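## 7. Grip Faults on Soft Goods

Applies to: Furkeck two-arm cell, folding program "Lucero", controller release 71 and later.

This section covers fault 596 (GRIP HOLD MISMATCH) and the related condition in which the cell stops with one gripper on the garment and the other clear of it. For arm collision stops, see Section 8. For loss of communication, see Section 9.

### 7.1 What the fault means

During a fold, the controller compares the commanded opening of each gripper with the opening it measures. If the two values disagree for longer than 90 milliseconds, the fold is aborted and both arms hold position. The grippers are not released. Motor power stays on.

> **WARNING:** A held arm is not a safe arm. While fault 596 is active, the joints are powered and the arm can move without notice if the fault clears. Do not reach between the grippers until step 4 of Section 7.3 is complete.

The status light shows steady amber. The pendant shows the fault number and the side (L or R). The side shown is the side that reported first. It is not always the side with the problem.

### 7.2 Check before you touch anything

1. Stand outside the reach line and look at both grippers.
2. Note which gripper is in contact with the garment and which is clear.
3. Write down the side shown on the pendant. It is erased on reset.
4. Look at the cable on each gripper. It must hang in a free curve, with no part of it under the fingers or under the fabric. 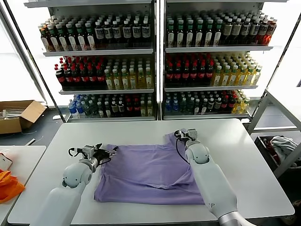
*Figure 7-1. Left gripper open above the edge of the shirt, right gripper on the fabric near the collar.*

If the pendant shows L and the left gripper is clear of the fabric, go to Section 7.3. If the pendant shows L and the left gripper is closed on fabric, do Section 7.4 first.

**Note:** Posture alone does not confirm a fault. One gripper open and one in contact is also a normal position during a fold. Go by the pendant.

### 7.3 Clearing the fault

1. Press HOLD on the pendant. Confirm that the light changes from steady amber to flashing amber.
2. Select **Service > Grip > Manual**.
3. Open the gripper that is in contact with the garment, using the jog key in short presses. If it does not open, stop and go to Section 7.5.
4. Press the emergency stop. Wait until the light goes out.
5. Remove the garment by hand. Lift it straight up. Do not drag it toward you across the finger pads.
6. Inspect both pads for lint, loose thread and torn rubber. Clean with a dry cloth only.
7. Clear the reach line, release the emergency stop, and press RESET.
8. Run **Service > Grip > Cycle** on both sides with no garment on the table.

> **CAUTION:** Do not use solvent on the pads. Solvent hardens the rubber and makes the fault more frequent.

If the cycle test passes, return the garment to the table and restart the program from the first fold. The program cannot resume in the middle of a fold.

### 7.4 Fault with the gripper closed on bunched fabric

A garment that is bunched on one side and flat on the other gives different thicknesses under the two grippers. The thick side can stop the fingers early, and the controller reads this as a mismatch. Printed areas can also be stiffer than plain cloth. 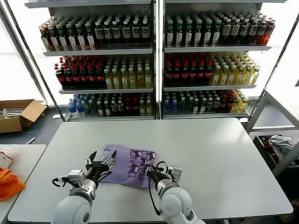 *Figure 7-2. Fabric bunched at the left and flatter at the right, where the right gripper is in contact with it.*

1. Clear the fault as in Section 7.3.
2. Spread the garment flat by hand with the arms stopped.
3. Under **Program > Limits**, check that Thickness Allowance is set to the value on the cell card. Do not raise it to suppress the fault.
4. Restart from the first fold.

If fault 596 returns on the same side with a flat garment, the cause is the gripper or its cable. Tag the cell out and call service.

### 7.5 Gripper does not open

> **WARNING:** Do not pry the fingers apart with a tool. The drive can release suddenly.

1. Press the emergency stop. Wait until the light goes out.
2. Turn the main switch to OFF and fit the lock.
3. Turn the manual release screw on the gripper body counterclockwise until the fingers move freely.
4. Remove the garment. Leave the lock fitted.
5. Report the event. A gripper opened by the release screw must be recalibrated before use.

### 7.6 Service record

Record each fault 596 on form Pludov-7: side shown, gripper in contact, garment type, and cycle count at the time of the fault. Replace the finger pads every 1,000 folds, or sooner if step 6 of Section 7.3 shows wear.

Section revised August 15, 2020. Changed: Section 7.3, step 4 moved ahead of garment removal (W. Fagundes). Checked: P. Ledesma.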